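Planning the Second Handling Station: Equipment and Budget Report

February
By Karla Ventura, with Leonie Ormsby and Saskia Gilchrist

Our group was asked to work out what the department should buy for a second cloth handling station. The first station was put together from parts that were already in the lab, so there was never a real parts list or a real budget for it. We had $1,000 to plan with and one semester to come up with a list that could go to purchasing. Ataahua Tomoana supervised the project.

We did not choose the arm. That decision is being made separately and comes out of different money. Our part was everything that sits on or near the table: hand-held grippers, the work surface, cables, mounts, test cloth and spares.

What the station is used for

People use a pair of hand-held grippers, one in each hand, to move and fold cloth. Saskia and Leonie did most of the handling for this report and Karla kept the log. We worked with kitchen towels, napkins, pillowcases and a few lengths of printed cotton. Thin cloth bunches up and turns into a kind of rope when you pull it from two ends, and the fingers then have to pinch one fold without grabbing the whole bundle. We spent a lot of time on this, because it decided which fingers we wanted to order.

We made 400 grasps with the present fingers and wrote down the ones that slipped or had to be repeated. Most of the trouble was with cloth lying flat. Once there was a raised fold to aim for, the narrow fingers did fine.

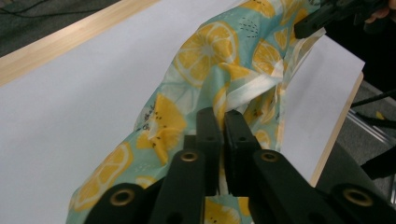
Grippers

We looked at two options. The first was a finished pair from Løken. These come assembled, with a one-year warranty, and the quote took up more than half of our money before shipping. The second was to print the housings in the department shop and buy only the metal parts and the finger mechanism from Arska. The shop charges by material and machine time, and students can do the assembly.

We recommend the printed pair. The Løken pair is stiffer and probably would last longer, but we would have no money left for spares, and fingers are the part that wears. With the printed pair we can keep two complete sets of fingers in the drawer. If the department later finds more money, the Løken grippers would fit the same table with no changes.

Work surface

A white surface with a wood edge has been good to work on. Patterned and colored cloth shows up well against it, and the edge gives you something to square up to. White cloth is harder to see. We suggest buying one white board and one dark gray board of the same size so they can be swapped. Donow sells both cut to order. Ask for the edges to be finished, which costs a little more. Leonie sanded a sample by hand and it took her most of an afternoon.

Cables and mounts

This is the line we got wrong in our first draft. We had put in one cable per device and nothing for running them. Ebony Tautahi from the lab reviewed the draft and asked for strain relief, clips, longer cables and a labeled power strip. With those added, the list went from five items to 13. None of them is expensive alone, but together they came to more than the two boards.

Test cloth

We set aside a small amount for cloth and named the set Tamudance in our log so it would not get mixed up with the towels from the first station. It should include thin and thick pieces, plain and printed. Buy two of each. Cloth gets softer after it has been handled and washed, and an unused piece is needed for comparison.

Schedule

Order the finger mechanism first. It has the longest lead time of anything on the list. Boards can be ordered after the table is measured. Cables should wait until the arm is picked, as the controller position will set the lengths. We left over $100 unspent for shipping and for whatever we missed.

Still open: who pays for replacement fingers after the first year, and whether the shop will keep the print files on its own computer.

Comments

Dev_shop2: Please send the print files in before midterms. The queue gets long after that.

marnie k: Did you price a used table? Surplus had several last fall.

Karla V.: We didn't, the table was already promised to us. I can ask surplus about the gray board though.

Related reports

Storage Plan for the Shared Lab
Comparing Quotes: Notes from the Sensor Group
Shop Rates and How to Estimate Print Time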